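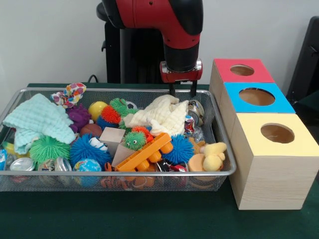

Com que frequência deve ser revisto o cesto dos brinquedos pequenos?
Uma vez por mês nas salas de uso diário e de dois em dois meses em casa, com uma revisão mais demorada em dezembro, antes de entrarem peças novas.

A recomendação consta do caderno de arrumação que a rede de ludotecas Zonon distribui às famílias inscritas e que serve de base a esta reportagem. O documento, com 12 páginas, trata de um objeto a que poucos manuais dedicam atenção: o cesto baixo e aberto, onde os brinquedos ficam misturados e ao alcance da mão.

A escolha do recipiente ocupa o primeiro capítulo. A rede de arame deixa ver o conteúdo pelos lados e facilita a limpeza, desde que o rebordo seja liso. O caderno aconselha um tabuleiro retangular de pouca altura. Nas caixas fundas, as peças de baixo ficam esquecidas durante semanas, e a criança acaba por despejar tudo no chão para chegar a uma só.

Quanto ao conteúdo, a orientação é favorável à mistura. Bolas com picos e bolas lisas convivem com cubos de madeira clara, com um tijolo de construção em plástico cor de laranja e com bonecos felpudos de olhos grandes. Os tecidos têm lugar próprio nesta lista. Uma musselina enrugada, uma toalha macia ou um pano pequeno às pintas oferecem texturas que o plástico não dá, e prestam-se a esconder e a descobrir os restantes objetos.

Na ludoteca Partington, a primeira da rede a adotar o modelo, cada cesto tem um limite de 80 peças por trimestre, em rotação, das quais apenas uma parte está disponível em simultâneo. As restantes aguardam em armário fechado. A substituição faz-se ao fim da tarde e demora uns 10 minutos.

A lavagem segue regras simples. Os panos vão à máquina em ciclo suave e secam estendidos. As bolas de picos lavam-se à mão, com uma escova de cerdas moles, pois a sujidade acumula-se na base das saliências. Os cubos de madeira limpam-se com um pano húmido e nunca ficam de molho. Os bonecos com olhos aplicados exigem verificação à parte – um olho que cede à pressão do dedo obriga a retirar o brinquedo. As peças metálicas pequenas devem ser examinadas uma a uma e reservadas a crianças mais velhas, sempre com um adulto presente.

O programa Zumik, destinado às escolas, acrescenta uma etiqueta com a data da última revisão, presa ao armário de reserva. Já a oficina Griretti, que repara brinquedos para a rede, recebe as peças danificadas em sacos separados por material e devolve-as no mês seguinte.

O caderno pode ser consultado na receção de todas as ludotecas Zonon. A próxima edição incluirá um capítulo sobre brinquedos de água.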